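# Recoloring Smooth Leather Shoes at Home

Last revised Sep 13, 2023

This guide applies to smooth, unlined or leather-lined shoes sold through the Mergate footwear department. It does not apply to suede, nubuck, patent leather, satin or any shoe with glued-on trim. Customers who are unsure which leather they have should bring the pair to the service desk before opening any product.

Recoloring is suited to shoes that have faded, scuffed at the toe or gone out of step with the rest of a wardrobe. It works best when moving from a lighter shade to a darker one. A tan court shoe will take Rindorau shade 162 (dark brown) or shade 176 (black) without difficulty. Going the other way requires a full strip and should be left to a workshop.

## Materials

- Rindorau leather dye in the chosen shade
- Rindorau preparer
- Nindis finish, matte or satin
- Wool daubers, and a narrow brush for the welt
- Soft cotton cloths, kept separate for preparer, dye and finish
- Masking tape
- Gloves and an old apron
- Shoe trees or tightly packed plain paper

Choose a room with an open window and a washable floor. Set out all materials before starting, as dye dries quickly once it is on the leather and pauses in the middle of a panel will show. Keep bottles on a tray, with the caps within reach. Cover any nearby carpet, and move towels and bath mats out of the room.

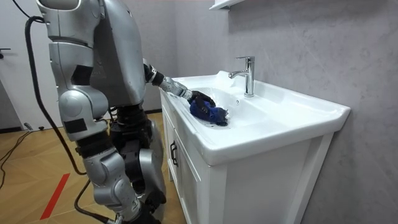 ## Preparing the Shoes

1. Remove the laces, insoles and any detachable buckles or clips.
2. Brush off loose dirt, paying attention to the seam where the upper meets the sole.
3. Insert the shoe trees or paper. The leather should be held in shape but not stretched.
4. Tape over the sole edge, the heel block and any hardware that stays on the shoe. Press the tape down with a fingernail.
5. Wipe the upper with preparer, working in small circles. The cloth will pick up old polish and some of the original color. Change to a clean section often.
6. Leave the shoes until the surface looks dull and even. Shiny patches mean that finish remains, and those areas should be wiped again.

Test the dye on the tongue or on the inside of the strap. If the result is patchy, the preparation needs to be repeated before any dye goes on a visible area.

## Applying the Dye

Shake the bottle well and let it stand for a moment. Dip the dauber, then press it against the neck of the bottle to remove the excess. Begin at the heel and move forward, one panel at a time, using light overlapping strokes in the same direction. Leave the toe until last - it is the part most people look at, and by that stage the hand is steadier.

Do not try to reach full color in one pass. Two thin coats give a more even result than one heavy coat, and the leather stays softer. Turn the shoe under a lamp between panels and look for missed areas along the stitching, where the narrow brush may be needed.

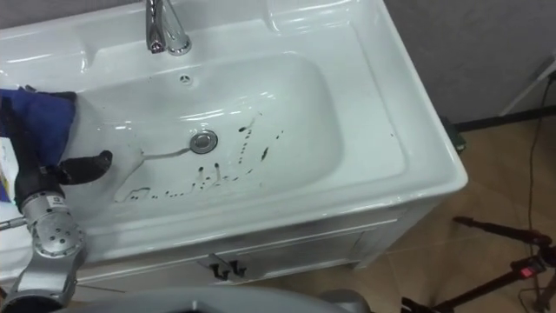 The first coat needs four hours before the second is applied. Use this time to cap the bottles, replace the gloves and check the surrounding surfaces. A white washbasin with a scatter of dark spots and short streaks down the bowl, as shown, should be dealt with before anything else is rinsed in it. Follow the basin maker's cleaning instructions, and do not wipe it with a cloth that will later touch the shoes.

Once the waiting time has passed, apply the second coat in the same order as the first. Some shoes will look nearly finished before this coat goes on, but it should not be skipped. Wear shows first at the crease across the ball of the foot, and the second coat protects that area.

## Buffing and Sealing

When the second coat is dry to the touch, buff the whole shoe with a clean cotton cloth. Expect color to come off. Continue, changing cloths as needed, until a fresh cloth stays nearly clean. Dye that is left loose on the surface can transfer to hosiery, trouser hems and pale handbags. 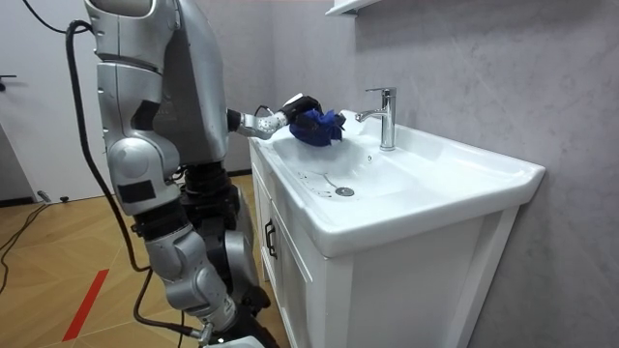 Apply Nindis finish only after buffing is complete. A small amount on a folded cloth is enough for one shoe. The matte version suits loafers and everyday flats, while satin is closer to the surface of a new dress shoe. Let the finish set overnight, remove the tape slowly, and replace the insoles and laces.

## When to Use the Workshop Instead

The Brzozowska workshop accepts Mergate shoes for recoloring from May onward each year. Customers should use this service for two-tone styles, for shoes with cracked leather, and for any pair that has already been dyed at home with an uneven result. Shoes must be clean and without laces when handed in. The service desk will supply a collection slip, and the workshop will confirm the shade before work begins.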